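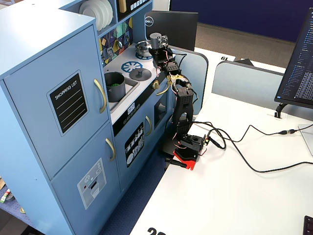 The restaurant opened at 29:85, because that's what it says on the little display under the counter, and my niece Pilar runs a tight ship.

"You're early," she told me.

I asked what time it was now. She looked at the display and said it was 29:85. So I was early for a thing that was happening right then, and I went back to the doorway and waited until she waved me in. I'm forty-one years old and I have a mortgage.

The place was called Ó Súilleabháin. She'd found the name on the spine of one of my sister's books and copied it out letter by letter, with the accents, and she pronounced it "Oh Sully Ban" with total confidence. I sat down on a cushion. There was green stuff in the pot in the sink and I asked if it was the special.

"It's soup," said Pilar.

"Why's the soup in the sink?"

"It's resting."

Okay! I've paid good money for worse explanations. I asked to see a menu and she said there wasn't one, there was only the shopping list, on the fridge. I looked at the fridge. Four lines, nothing on any of them.

"It's blank, sweetie."

"That means we have everything."

I want you to know I thought about that all the way through the soup, which cost me 300 dollars and came with a glass of water out of the fridge door. You have to press SET first. I didn't press SET the first time and I was spoken to about it. 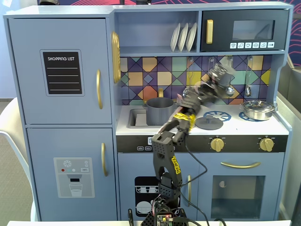 The Critic

My sister called from Vovura while I was waiting on dessert. She'd gone up there for two nights to look at an apartment, and I could tell from her voice that she'd taken it.

"Has she asked about the kitchen?" she said. "Whether it's coming with us?"

"She's asked me for 452 dollars for a pancake."

"The stairs are really narrow. I talked to the Trukard people and they charge by the piece, and it's a big piece."

It is a big piece. I know because I was there the night we put it together, my sister and me and the whole bag of screws from Clukel, and we hung the bottom door upside down and had to take it off again at one in the morning. We laughed so hard we woke the baby, who was Pilar.

I said I'd handle it. I have never handled anything, but I said it in a nice firm voice and she believed me, or else she was tired.

When I got back to my cushion there was another customer. His name was Mounir Metwally and he was a food critic, and he was also not visible. Pilar had put him in the good spot, by the oven.

"He doesn't like it here," she whispered. "He says it's too far from his house."

"Where does he live?"

"Vovura."

Well. I drank some water to buy time. (I pressed SET.)

"What would he say if the restaurant moved closer?" I asked.

She took down one of the white plates, looked it over, front and back, and leaned in to talk to the critic for a while. He had a lot to say, that man.
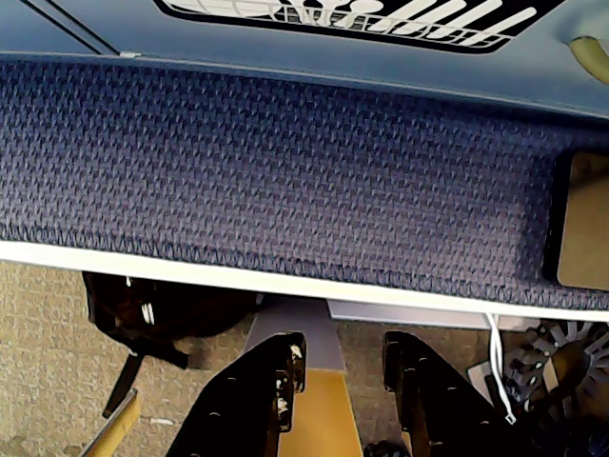 "He says the stairs are bad," she told me at last.

So she'd heard. Of course she'd heard, she's five, they hear everything.

"I can carry things up stairs," I said. "I'm very strong. I could take the doors off first and do it in trips."

"How much?"

I said 818 dollars. She said 934, which I don't think is how haggling works, and we shook on it. Then she sent me over to the fridge with a marker that didn't have any ink in it, and she stood behind me and spelled out what we'd need for the new place. Soup. Pancakes. A chair for Mounir.

"And you," she said. "Put you."

I asked her which line, and she pointed to the last one.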